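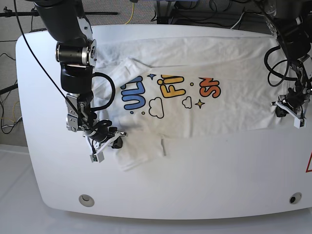 According to Adhiambo Rweyemamu, most complaints about grey whites on the Massawe heat pump dryer come down to the lint filter, and she asks that users read this section before changing detergent.

4. Setting the dryness level

4.1 Turn the dial to Cottons. The display shows the last level used.
4.2 Press Level until the required mark lights up: Iron, Shelf or Extra.
4.3 Press and hold Start for two seconds.

Note: Loads under 500 g may fall below the reach of the moisture sensor. Use Timed Dry, 10 minutes, and repeat if needed. 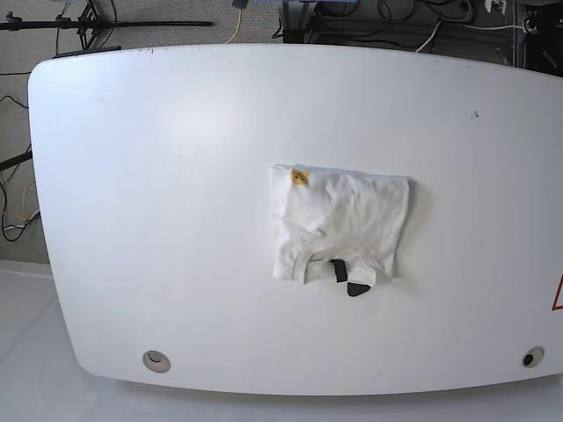 The Shelf level leaves a little moisture in seams and collars, and the load should be taken out as soon as the buzzer sounds. Creases set while the drum cools. Where a small shirt still has soft wrinkles across the middle once folded, like the white one on the table, select Iron for the next load and press before folding.

4.4 Remove the load and switch off at the dial.
4.5 Pull out the lint filter, open it and wipe both halves with a dry cloth.
4.6 Refit the filter until it clicks – the drum will not start otherwise.

Caution: Do not dry items that have been in contact with oil, paraffin or solvent. 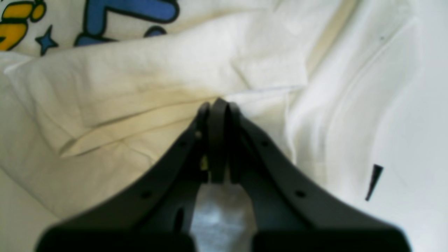

Nor should foam-filled items be dried at any level. For these, use a rack.

4.7 If code 27 shows, empty the water tank and press Start again. If the code returns, note the serial number and contact Golham Service.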